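Skekivbridge Baskets and Bins

Welcome! Skekivbridge is a small, lovingly kept collection of notes and photos about everyday plastic storage: perforated baskets, solid bins, the ones that stack well and the ones that slide about. Cempaka Wattimena started it in April with a shelf of containers and a spreadsheet, and it has grown a lot since then (hooray!).

What's in it

Each entry covers one arrangement of containers on a table or shelf. You get a photo plus a row in arrangements.csv with these columns:

container_type – basket or bin
color – plain color words only, so "light gray" and never "pebble"
sides – perforated, solid or mixed
placement – table, shelf, or on another container
stack_fit – nested, level or askew

There are 17 arrangements so far, sorted into 6 folders by the main color. Berhanu Wako wrote the stack_fit rules, and they're my favorite part! A basket counts as askew when its rim doesn't line up with the one under it, even by a little. We argued over that for most of a Wednesday.

Sample entry

Folder: green. Placement: table and shelf. Stack_fit: askew.

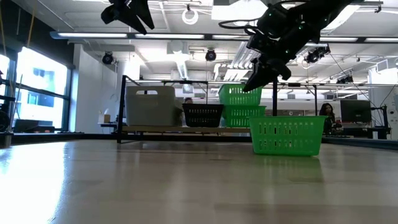

Green baskets on the table and shelf, with a black basket and a light gray bin.

Entries like this are great fun to label. The two stacked baskets each get their own row, and the one on the tabletop gets a third. The gray bin has a handle cutout near the top edge, so put "cutout" in the notes column.

Known gaps

Shiny tabletops pick up reflections of whatever is standing on them. Please don't label those as containers. Lids aren't covered yet – Vandana Rawat is drafting a column for them.

Adding your own

Copy template.csv, fill in one row per container and send it to Ramiro Sotomayor. New colors are very welcome, and we'd love more black baskets!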